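Real wood floor in a bathroom, is the "sealed for life" claim worth anything?

Posted in Floors and Walls by Marcela Mikuš

We're redoing the downstairs bathroom in our place in Trellbridge. It's 44 square feet, one toilet, one sink, a tub that gets used maybe twice a week. I want wood planks in a warm orange-brown, and my husband wants tile. The salesman at the flooring store says the Jemstead planks are "sealed for life" and that I could mop them every day and never see a problem.

I asked him what "for life" meant and he said the life of the product. I asked how long that was and he changed the subject to baseboards. The written warranty excludes "standing moisture" without saying how long water has to stand before it counts.

So has anyone lived with real wood in a bathroom for more than a couple of years? I don't need to hear from people who put it in last March and love it. I'm mostly worried about the toilet. The old vinyl came up around it with a gray stain underneath, and I have no idea how long that had been going on.

Walls will be dark gray with some texture, if that matters. Everything else is staying pale.
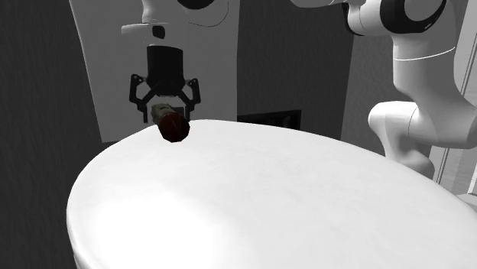
Pale oval top, white arm over it.

Our house is on a crawl space and the subfloor is plywood. No kids at home, one old dog who drinks out of anything.

Miloslav Holub
Top contributor, Floors and Walls

I've had oak in a half bath for a long time and I would not call it sealed for life or for anything else. The finish on top of a plank is usually fine. Water gets in at the seams, at the cut ends, and at the hole around the toilet flange, and those cut edges are bare wood unless somebody seals them on site. Ask your installer if he does that. If he says the factory coating takes care of it, find another installer, as the factory never saw the cut.

For the toilet, fix the cause of that gray stain first. It could be a bad wax ring, it could be sweat off the tank in summer, it could be somebody's bad aim over many years. A new floor of any kind will hide it again. Pull the toilet, look at the flange, and poke the plywood with a screwdriver. If the tip sinks in, cut that piece out and replace it. I paid 180 dollars to have mine done and thought it was too much at the time.

Then there's the caulk argument. Some people run it all the way around the base, some leave a gap at the back so a leak has somewhere to show itself. Check your local code before you pick a side.
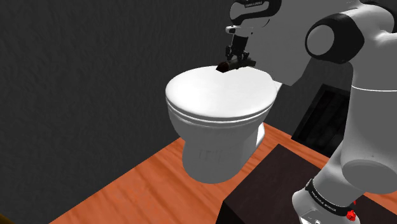
Also remember the new floor may be thicker than the vinyl was, and then the flange ends up too low. A spacer ring is cheap. Stacking two wax rings is what people do when they forgot to buy the spacer, and I don't trust it.

On the warranty, I've read a good many of these and have yet to see one I'd want to rely on. Wood moves. Leave the expansion gap at the walls even in a small room, and get a fan that really pulls air. Hold a square of toilet paper up to the grille - if it falls down, the fan is making noise and that's all.

Dušan Zelenák

Tile. Your husband is right.

Kristýna Čierny

Not sure I agree with the one-word answer above. Tile has grout, and grout lets water through too if it cracks. My sister's tile floor in Havlíček Court had rot under it and looked perfect from on top.

I have wood and I'd do it again, but I wipe up after every bath and I don't believe for a minute it would survive people who don't. We recoated it once, and the can of finish plus a rented buffer came to about 207 dollars. One board by the tub has cupped a little. Put a tray under the dog bowl.

Get the "mop every day" part in writing from the salesman. I'd be curious whether he signs it.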